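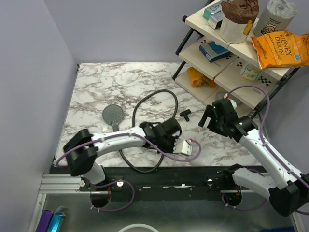 Figure 4. Shower hose, coiled on the work surface.

Home > Manuals > Bathroom > Hand showers
Filed under: Installation, Replacement hoses

4. Changing the hose

Read the whole section before you start. The work needs no special tools, only your hands, a soft cloth and maybe an adjustable wrench.

Note: The Riltik hose has a conical nut on one end and a hexagonal nut on the other. The conical nut always goes to the hand shower.

4.1 Close both taps. Let the water which stays in the old hose run out into the tub.

4.2 Unscrew the old hose from the mixer, turning counter-clockwise. If the nut is stuck with lime, wrap it in a cloth soaked in vinegar and wait 30 minutes.

4.3 Take out the old rubber washers – also the one which likes to remain inside the mixer outlet. Two washers on top of each other will leak.

4.4 Lay the new hose in wide loops, without sharp bends, and put one new washer in each nut.

4.5 Screw the hexagonal nut onto the mixer by hand. Then give it a quarter turn with the wrench, with the cloth between the jaws and the nut.

4.6 Screw the conical nut onto the hand shower. By hand only.

Caution: Do not use thread tape on these connections. The washer makes the seal.

Caution: Do not keep the hose under pressure when the shower is not in use. Close the taps at the mixer.

4.7 Open the cold water slowly and look at both nuts. If you see drops, tighten a little more. If the drops continue, go to section 6.

Text revised by Anneli Karppinen, 2023-07-09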